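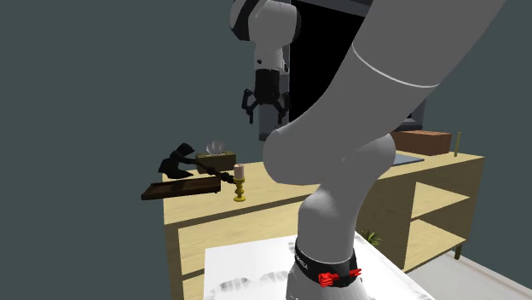 Travow Desk Kit – data card

Version of 03/10/2021. Maintained by Océane Lemieux, Farberg. Questions about licences go to Keegan Nguyen.

What you get

The kit is a set of simulated desk tasks for one arm with a two-finger gripper. It is sold with three seats, and each seat may run on 2 machines. All episodes are rendered; no real robot was recorded. The objects are household things such as a candlestick, a tissue box, a tray and a plant.

Views

Each episode has a room view, which includes the arm and the desk, and a close view at the gripper. Both are saved as separate streams. Please read them together, as the arm can hide part of the desk in the room view.
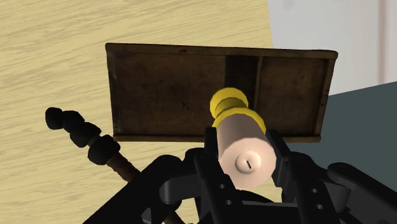 Close view: candle-like object held in the gripper, tray behind.

Folder layout

episodes/ – one folder per episode
objects/ – meshes and textures
notes/ – task text in English
tools/ – the Whiteley viewer, optional

Known problems

Object names in notes/ do not always match those in objects/. We correct them when a customer reports one.
The Flindis loader needs 42 GB of free disk space at first start, also if you open only one episode.
Contact forces are not included. We plan them for April.

Returns

A licence can be returned within nine days of delivery. Write to us before you delete the files, so we can close the seats on our side.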